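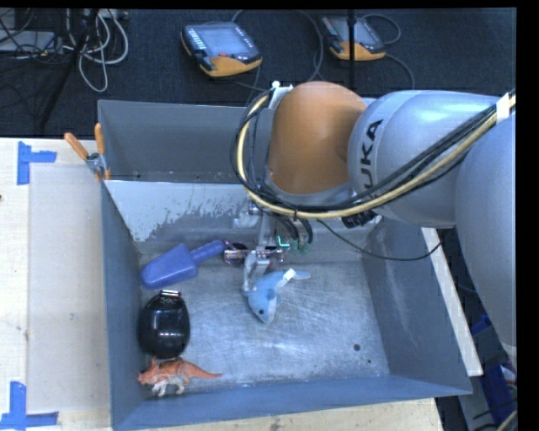 Kerslake Toy Library
Minutes of the members' meeting held 03/06/2019 in the front room at Nonov Street

Present: 19 members, which is a very nice turnout for a wet evening, and we had to bring in the folding chairs from the hall. Two families sent word that they couldn't make it and asked for a copy of these minutes.

1. Welcome and last meeting's minutes

Everyone was welcomed, and there was a special hello to the families who joined over the winter and were coming to their first meeting. The last minutes were read through fairly quickly and agreed, with one correction: the wooden train set was given to the library outright and is not on loan, so it can stay on the shelves for good. Several people said how happy they were to hear it, as it hardly ever stays home for a weekend.

2. The returns bin

This took up the longest part of the evening, and a good deal of feeling was expressed on both sides. For anyone who hasn't been in lately, returned toys now go into the big gray metal bin on the table, and they wait there until they have been looked over and put back on the shelves. The old arrangement was the Gokico crates under the window, and quite a few members still miss them.

In favor of the metal bin, it was said that it wipes down easily, it holds a great deal, and it can take a beating. The bottom is scuffed already and none the worse for it. Against it, one parent pointed out that the smaller children can't see over the side when it is up on the table, so they ask to be lifted, and once lifted they want to climb in. Another member finds it noisy when blocks are dropped in from a height, and there was general laughter at this from those who have been on the Saturday shift.

After a long and friendly discussion it was agreed to keep the bin through the spring and talk about it again once we have lived with it a little longer. A folded towel will be tried in the bottom on Saturdays to soften the sound. The step stool is to be put away in the closet when it isn't being used.

3. Soft toys and beach toys together

A member asked whether soft toys really ought to go into the same bin as the outdoor things. The blue plush dolphin (or whatever sea creature it is, the children are divided on this) was mentioned, along with the blue-violet plastic shovel, as just the kind of pair that probably shouldn't be sharing. Plush holds on to sand like nothing else, and once it is in the seams it is there for the rest of its life.

It was suggested that we buy a second bin. The feeling of the room was that we haven't the space for one, and that a cloth bag hung on the hook by the door would do perfectly well for the soft toys. One of our members has offered to sew it and would welcome any sturdy fabric people have at home, the brighter the better. Until the bag is ready, please shake out all shovels, buckets and sieves on the back steps before you come in.

4. Tags on the soft toys

Following on from the dolphin, there was a question about the little sewn-in tags. Some families have been snipping them off, meaning well, as babies do like to chew on them. It was agreed that we would like them left on, please, even the tiny white ones near the tail that look as though they are no use to anybody. Washing instructions are often printed on them, and we have lost one good rabbit already to a hot wash.

Our own number labels should be pinned to the loan card and never to the toy. This was agreed without any argument at all.

5. The inventory

The shelf check was finished at the end of February, and the members who gave up their weekend for it were warmly thanked. The Cerkik catalog cards list 696 items. On the shelves and out on loan we can account for 607. Before anybody gets discouraged, it was explained that a fair number of the missing ones are puzzles that were retired years ago and never crossed off, and that one card was found to have been copied out twice.

Even so, it would be a great help if every family could take a look under beds and in the trunk of the car. There will be no late fees on anything brought back before the end of March, however long it has been gone, and no questions will be asked about how it came to be there.

It was also agreed that new cards will give the color of a toy as well as its name. "Shovel" on its own has caused a lot of puzzling over the shovel shelf.

6. Cleaning day

We will hold the spring cleaning on the last Saturday in March, starting after breakfast and going on until we run out of steam. Hard plastic toys will be washed in the kitchen sink and dried on the racks in the yard if the weather is kind. Soft toys will be sent home in small batches for washing, and a sign-up sheet was passed around. There is still room on it for anybody who has a gentle cycle and a free evening.

Please bring your own dish towels with your name on them. We have four left over from last year and would love to see them go home.

7. Other business

The front door is sticking again and needs a good push at the bottom. The landlord has been told.

A request was made for more toys for the under-ones, particularly things that rattle. This was written on the wish list, just below the marble run.

The lemon cake was much enjoyed and the recipe will be pinned to the board.

The next meeting will be in the same room, at the usual time, with the date to be put up by the door. Coffee was served afterward and the chairs were put back in the hall.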